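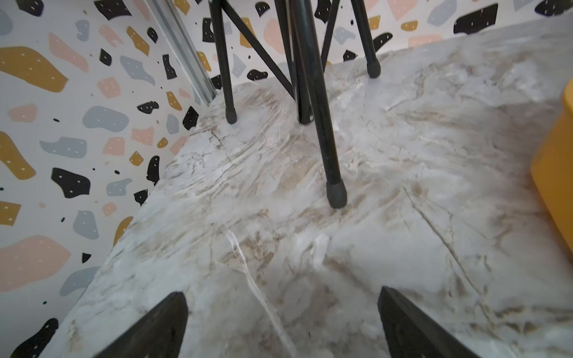
Our bathroom door has not closed properly for two winters, and this January I finally decided to learn why. In the beginning I blamed the hinges, then the handle, then my husband. The door is old and heavy, and it came with the flat when we bought it from Mr Šimek. When I pushed it, it stopped just before the lock and I had to lift it with my knee. The light veins in a marble pattern are nice to look at, but they are a bad background when you search for small screws, and I lost one of mine for an entire evening on such a floor. After that I worked with an old towel under the door.

The first thing I did was to close the door slowly and look at the gap. At the top, on the handle side, there was no gap at all. At the bottom it was wide enough for a pencil. My neighbour Sumaiya Fakir told me that this nearly always means the top hinge is loose, and she was right. Two of its screws were turning in the wood without holding anything.

The usual advice is to use longer screws. I tried it with 30 mm ones and they held for a week. Then the door began to sink again - the wood in the frame was simply too tired. So I took out the screws, filled the holes with thin pieces of wood and glue, and waited until the next morning. I cut the pieces level with a sharp knife and drilled new, narrow holes in the middle.

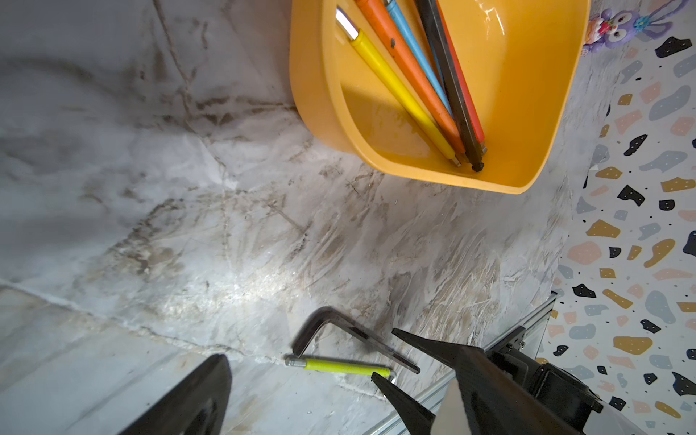
Hex tools with coloured handles in a yellow bin.

Please support the door before you remove any screw. I put two old books and a folded magazine under it, on the handle side, and it did not move. The shop Zemar sells proper wedges, but I did not want to go there only for this.

With the hinge firm again, the door was much better, but it still touched the frame in one place. I rubbed chalk on the edge, closed it and opened it, and the chalk was gone where the wood was rubbing. I sanded only this part, 20 strokes and then a test, until it closed without noise. Do not be in a hurry here, because you cannot put the wood back.
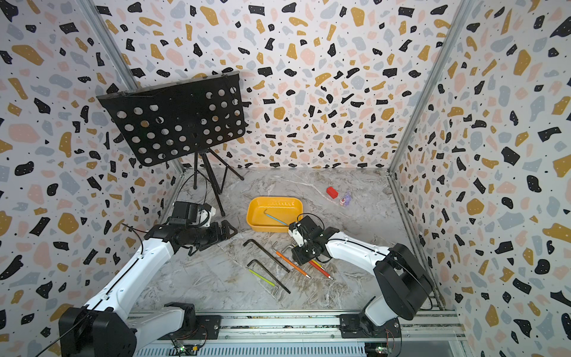 Terrazzo-style walls and a marble-effect floor.

I finished the bare edge with a little varnish. My husband says the colour is different from the rest, and it is, but you see it only when the door is open. Next I want to look at the kitchen window, which makes a whistling sound when the wind comes from the river.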